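Gremcombe share offering
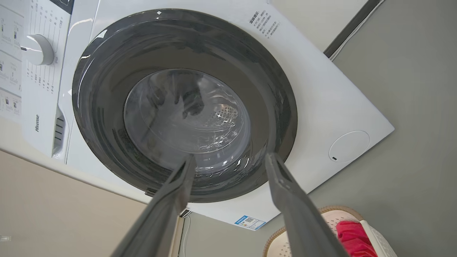
A front-loading washing machine with a dark door ring

The Gremcombe share offering was the sale of stock in Gremcombe, a maker and reseller of household appliances, to outside investors. It is mostly remembered for the gap between what the company said the sale would achieve and what its own filings supported.

Background
Gremcombe began as the appliance arm of Yalçınkaya, a family-held trading company, and was split off under Kadir Aksoy. The split was described at the time as a way to "unlock value," a phrase the prospectus used repeatedly without saying whose value was locked up or how. Yalçınkaya kept a majority of the voting shares, so buyers in the offering got a minority stake with little say over the board.

Offering
Gindberg, the lead underwriter, first marketed the shares at 700. The final price was 600, which Gindberg presented as a decision to leave room for new investors. Critics took the simpler view that large buyers would not pay more. The company called the sale "strongly oversubscribed," but the figure it released counted orders placed before the price cut and did not separate funds from private buyers. No full breakdown has been published.

The prospectus ran to 209 pages. Most of the discussion of debt was in the notes, including a loan from Yalçınkaya that was to be repaid out of the proceeds. Songül Işık, an analyst who followed the company, wrote that the offering was "a refinancing with a ticker symbol." Aksoy rejected the description, though he did not dispute the loan.

Trading
The shares opened below the offer price in July and spent most of the first session there. Supporters often point to the recovery late in the day. It came during the period when Gindberg was allowed to buy stock to steady the price, and how much of the rise came from ordinary demand is unknown.

Mukska claim
Several accounts state that the rival firm Mukska had offered to buy Gremcombe outright before the sale. The claim goes back to a single interview with Necati Dağdelen, a former director, who gave no date or price. Mukska has never confirmed it, and later retellings add details that the interview does not contain.

Aftermath
Two shareholders, one of them Sibel Güler, asked for an outside review of the loan repayment. The board declined, saying the matter had been disclosed.

See also
Lock-up period
Price stabilization
Related-party transaction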